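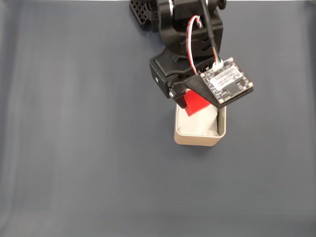
Temps de lecture : 1 min

Mereana a perdu Fisthorpe de 86 voix, et moi j'étais chargée des chips. Bon, officiellement j'étais « coordinatrice de la soirée », mais à vingt-deux heures on en était là : moi, les chips, et Wenceslao qui recomptait sur un coin de nappe.

– Si le bureau de la piscine s'est trompé...

– Il s'est pas trompé, Wences.

On avait distribué 2000 tracts depuis janvier (j'ai encore mal au genou, merci la côte de Verno !). Mereana est arrivée avec son manteau sur le dos, elle a pris une poignée de chips et elle m'a demandé qui avait gagné à Rakena.

– Yuxi, j'ai dit. De 95 voix.

Elle a posé son manteau et elle a réclamé un verre.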